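Curtain rods and blinds: frequently asked questions
Grestis Home Fittings, Amurdale

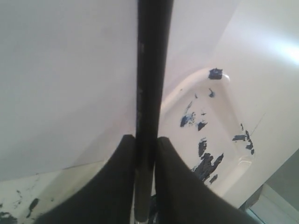 Najwa Farah wrote to us in May that she had measured her window three times and got three different widths, and she wanted to know which one to believe. Please take the smallest one if the blind goes inside the window opening. If it hangs outside, use the largest and add 16 cm, so the light does not come in at the sides.

Do you cut rods to length?
Yes. We cut metal and timber rods at the counter while you wait, up to 5 cuts for each order without charge. A rod which is already cut can not be returned, so please check your numbers at home first.

How long can a rod be before it needs a middle bracket?
It depends on the curtain. With light fabric you can go quite far, but with lined curtains we advise a third bracket from 180 cm. Old houses in Amurdale often have soft plaster, and there I would put it even earlier.

What colours do you have?
Black, white, brushed nickel and two browns. The grey is finished for now and we are waiting for the supplier.

My rings do not slide well. What can I do?
Wipe the rod with a dry cloth, then rub a little candle wax along the top. Do not use cooking oil - it catches dust and after a month it is worse than before. If the rings still stop at one place, look for the join of a telescopic rod.

What is the difference between the Cultilgate and the Macedo blinds?
Cultilgate is a roller blind with a chain. Macedo is a Roman blind and is sewn to order, so it takes longer. Both can be made in 58 fabrics, but the blockout fabrics are only for Cultilgate.

Do you come to the house to measure?
Yes, inside Amurdale and the near villages. Lotte Willems makes the bookings, mornings only. The visit costs $40 and we take this off your bill if you order.

Is there a limit for delivery?
Parcels longer than 3,000 mm do not fit in our van. For these you can collect from the back door until 4 pm, and please bring straps.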